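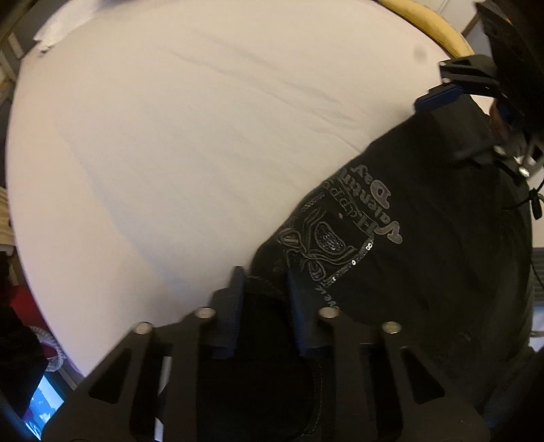
Thursday, garment handling, rules for start of episode. Rawan and I went over the acceptance criteria again after Titer sent back 26 of 300 episodes. Most of the rejects came down to start state. The rule said "garment placed on flat surface," which two people read two ways. New wording: garment fully on the bed surface, rumpled or partly folded, any orientation. A print that reads upside down to the operator, like the Valentine's Day lettering on the black T-shirt, is a valid start and should not be corrected by hand first.

Contact rule, draft 2:
Fingers parallel and open on approach.
First grasp on plain fabric or a seam. Sequins and raised print are to be logged as a separate surface class.
No second grasp until the first is released or the episode is marked failed.

Karim wants a limit on items left beside the bed. I would keep them and require only that they stay put for the whole episode. Not settled.

To do: relabel episode 171 (wrong surface class). Hye-jin to check whether 469 has the same fault. Send draft 2 to Polyxeni before it goes in the Sondora binder.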